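Filed under: Papers > Home and Interiors

4.2 What people told us about white furniture

I'd expected the fifty households to grumble about price, but marks came up far more. Of the 50, 43 said they'd wiped a white table that same day, and 35 would still buy another one (I own two, so no judgement from me!). Zdzisław Rutkowska had warned me that pale, matte tops show every scuff, and Figure 3 has plenty of those. 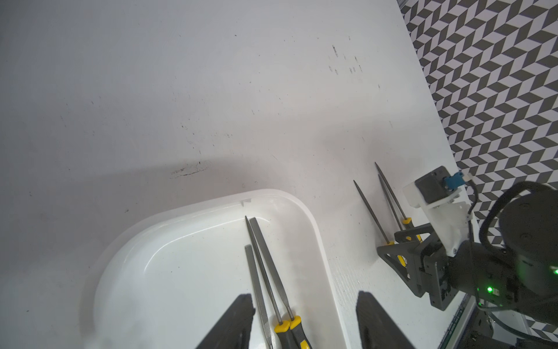
Figure 3. Specks and scratches on a white tabletop.

Darker tops got kinder comments, though dust was a sore point, and I come back to that in 4.3.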